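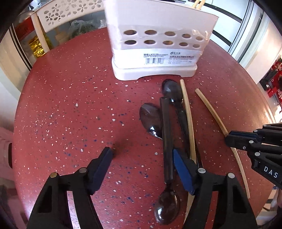 the pair on the red table, spoons and chopsticks out

Irberg Tool Talk > Grippers and end effectors > Hand-held pair, jaw screws backing off + pads creeping

tinsnips_tas
Posted 3/31/18

Ok so. Pair of hand-helds, black jaws, blue pads. Cutlery sorting into a caddy, both hands going. Fine on the spoons, rubbish on chopsticks. After about 200 grabs the left one starts closing skewed, tips meet on one side first and a chopstick just rolls out.

Pulled it apart last night. Inner screw on the left finger was a quarter turn loose, outer one finger tight. Pads have crept too, maybe a mm toward the tip. They're the Pumico stick-on ones, came with the spares kit.

What I've done so far:
- wiped the pads with metho, let them dry
- nipped up all the jaw screws by feel
- re-zeroed, fully closed, then fully open

Held for one session then same again. Anyone got a routine for this thing?

gantry_goose
Posted same day

How tight is "by feel"? Plastic frames, you can't go by feel, you'll crush it round the screw head and then it never holds. Use a little torque driver, stop when the head seats. Then a dab of low strength threadlocker.

And look at the way you come in at the spoon. Fingers should be open a bit wider than the handle, one each side, then close. If you land on the handle with one pad and drag it over, all that load goes sideways into the joint.

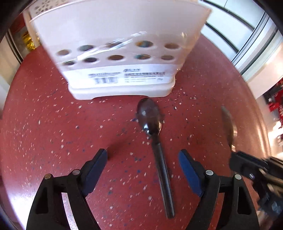 Same goes for the second hand btw. Everyone fusses over the one they're looking at and the other gets ignored for a month. Check both, same day, same driver.

wattlebarb
Posted same day

Disagree on the threadlocker, strongly. On plastic? Some of that stuff crazes it. Seen frames go white at the hole and split on the next tighten. Washer under the head if there's room, and check it more often. Takes a minute.

gantry_goose
Posted same day

Dab. On the thread. Where it goes into metal. Not slopped all over the frame. Been doing it on ours since last April, no splits.

wattlebarb
Posted same day

Do we know it goes into metal though? Could be an insert, could be straight into plastic. OP should look before he glues anything

tinsnips_tas
Posted next day

She, but yep fair. Looked. Inserts on the inner screws, the outer ones go straight into plastic. So you're both half right I guess.

Backed everything out and did it again from scratch. Order I ended up with:

1. Power off, jaws half open.
2. Old pads off, scrape the glue, metho.
3. Inner screws first, then outer. Both fingers before moving on, dont do one finger fully.
4. New pads, squared to the tip, clamp closed on a bit of card and leave 9 hours.
5. Zero it closed on nothing.
6. Dry run over the floor before it goes anywhere near the table.

Threadlocker on the inserts only. Outers got a washer.
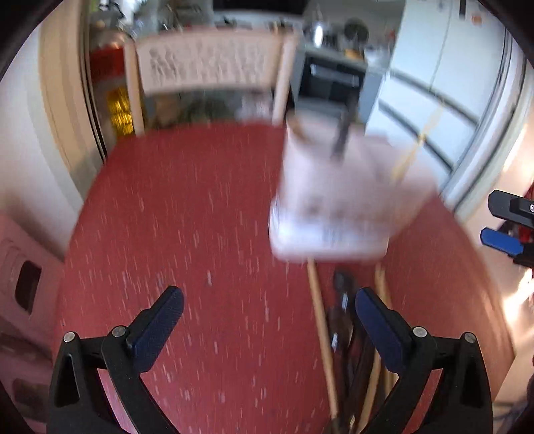 Step 6: why bother with the floor?
bench_mullet
Posted same day

Read your list, steps 1 to 5 fine, 6 seems like wasted time. Different height, different angle, your wrist isn't where it will be at the table. I'd just do it where the work is. Pick one spoon, pick it ten diffrent ways, done.

Also 9 hrs on the pads is overkill unless your shed is freezing.

tinsnips_tas
Posted same day

It's cold enough. And I like the floor becuase I'm reaching down, if anything's loose in the jaw I feel it rattle. Your way probably works too

zastia_spares
Posted same day

Pads: the Zastia woven-face ones are a straight swap on most frames that size if you get sick of the Pumico. More bite on round stuff, wear faster. Five to a sheet, annoying number when you need four. No idea on your exact model, measure first.

wattlebarb
Posted same day

Woven picks up fluff though. Brush them out.

tinsnips_tas
Posted two days later

Update. Another 200 grabs, mixed pile this time, everything out on the table at once instead of one spoon at a time. Dark spoons, plain chopsticks, one with a blue patterned end, a long bendy bamboo thing that fights you the whole way.
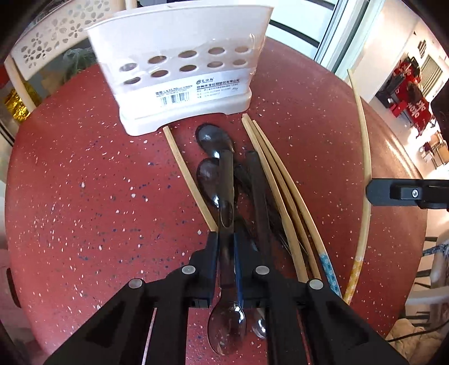
Closing straight now, left and right. Inner screws haven't moved. One outer had come off a hair so the washer isn't a full fix. Bamboo still rolls if I take it too near the tips, need to get it deeper in the jaw.

Marked all the heads with a paint pen so I can see a shift without getting the driver out. Going to check at the start of each session and write it on the lid of the spares tin.

gantry_goose
Posted same day

Paint pen is good. What colour? Use white, you'll never see grey on those heads

wattlebarb
Posted same day

Outer moved because the hole's already worn from the by-feel days. Next size screw up, or a heat-set insert. Do NOT threadlock it

tinsnips_tas
Posted same day

Yellow. And yeah ok, insert. Bloke at the counter in Mạc reckons he has some short enough, will go past and measure the frame first. Leaving this open till I've fitted it.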